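Before you buy a small robot arm for the workshop: tips on money and space 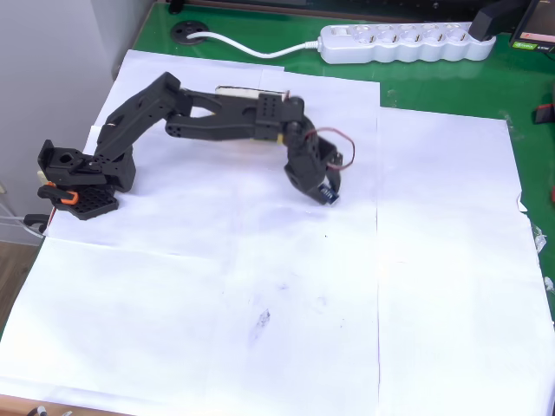
First measure the table. My arm came from Volleo, and I forgot that it needs free space on all sides when it turns. Keep 80 cm if you can.

Do not spend all the budget on the arm. I put 14 percent away for small parts, and by November this was used up. Write these in your list also:

Two good clamps. Cheap ones get loose after some days.
A power strip with a switch, and one socket more than you need today.
Spare servo and cables. Ask the seller how long is the delivery, mine took 7 weeks.
Paper and tape to cover the table top. Change the paper when it is torn.

Last, ask for the price of a new gripper before you order. I did not ask.

Zofia Baran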